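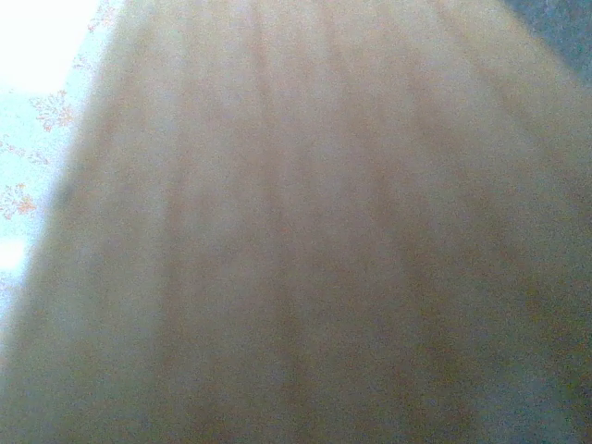
Superficie beige con vetas tenues, desenfocada.

Prueba de esfuerzo submáxima: ¿cómo estimo la FC máxima si tomo betabloqueantes?

Preguntado el 25 de marzo de 2018 en Fisiología del ejercicio
Etiquetas: frecuencia cardiaca, cicloergómetro, medicación, percepción del esfuerzo

Hola a todos. Estoy empezando a entrenar en bicicleta estática después de bastante tiempo parada. En febrero el médico me recetó bisoprolol por la tensión y me dijo que podía hacer ejercicio moderado sin problema, pero no me dio más indicaciones. En el gimnasio (Dalthorpe) me hicieron una prueba submáxima en un cicloergómetro Tilard, con escalones de 2 minutos, y calcularon la frecuencia máxima con 220 menos la edad. Con eso me sacaron unas zonas de entrenamiento.

El problema es que no llego ni a la zona 2. Cuando ya respiro fuerte y me cuesta hablar, el pulsómetro sigue marcando valores que según la tabla son de calentamiento. Probé con una banda de pecho Wasby por si el sensor del manillar leía mal y la diferencia era pequeña.

Mis dudas:

¿Tiene sentido usar esa fórmula tomando esta medicación?
¿Hay alguna corrección que se pueda aplicar, restar un número fijo o algo así?
Si no, ¿con qué controlo la intensidad?

Gracias.
Hina Hashmi

3 respuestas

Respuesta aceptada
rodillo_y_cadencia

A la primera pregunta, no. La fórmula de 220 menos la edad ya tiene un error considerable en personas que no toman nada, y el betabloqueante baja tanto la frecuencia en reposo como la que se alcanza en el esfuerzo máximo. Las zonas que te han dado salen de una máxima que con el tratamiento seguramente no vas a alcanzar. Que te falte el aire con el pulso "de calentamiento" encaja con eso, aunque conviene que se lo comentes al médico igualmente.

A la segunda, he visto gente que resta una cantidad fija y no me convence. El efecto cambia con la dosis, con el fármaco concreto, con la hora a la que lo tomas respecto al entrenamiento y con cada persona. Además, una prueba submáxima que extrapola el VO2máx a partir del pulso te habrá dado un valor demasiado alto, porque interpreta que vas sobrada en cada escalón. Yo no usaría ese resultado.

Lo correcto es una prueba de esfuerzo con electrocardiograma, tomando la medicación a tu hora habitual. Con la máxima y la de reposo medidas así sí se puede usar la frecuencia de reserva. Si además hay análisis de gases, te pueden situar los umbrales ventilatorios y te ahorras las fórmulas.

Mientras tanto, escala de Borg de 6 a 20. Para ejercicio moderado, entre 11 y 13. Apunta también los vatios y el pulso de cada sesión, y al cabo de unas semanas tendrás tus propias referencias. Si te cambian la dosis, los pulsos anotados antes ya no te sirven.

Y alarga el calentamiento y la vuelta a la calma. Con la tensión medicada, bajarse de golpe de la bici puede dar mareo.

Comentarios:
Hina Hashmi: Muy claro, gracias. Pediré la prueba en la próxima revisión. ¿La escala de Borg la pregunto durante el escalón o al terminar?
rodillo_y_cadencia: Durante, en los últimos segundos. Si esperas a parar, se suele puntuar más bajo.

Respuesta 2
mteresa_fisio

De acuerdo con lo anterior. Añado la prueba del habla, que es lo que uso con pacientes que no se aclaran con los números de Borg. Si puedes decir una frase larga sin cortarla para respirar, estás por debajo del primer umbral o cerca. Si dudas, estás más o menos en él. Si solo te salen palabras sueltas, te has pasado para lo que te han autorizado. Empieza con 19 o 21 minutos seguidos, da igual, y sube 5 cuando lo termines cómoda.

No dejes de tomar la pastilla el día que entrenas para "ver el pulso real". Lo digo porque me lo han contado más de una vez. Suspenderla sin control médico puede ser peligroso.

Si notas dolor en el pecho, mareo fuerte o palpitaciones raras, para y consulta.

Respuesta 3
pedales77

Yo llevo un reloj Bugti y las zonas las calcula él solo, nunca he tenido problema. Mira a ver si en el menú te deja poner la máxima a mano.

Comentarios:
mteresa_fisio: ¿Tomas betabloqueantes?
pedales77: No.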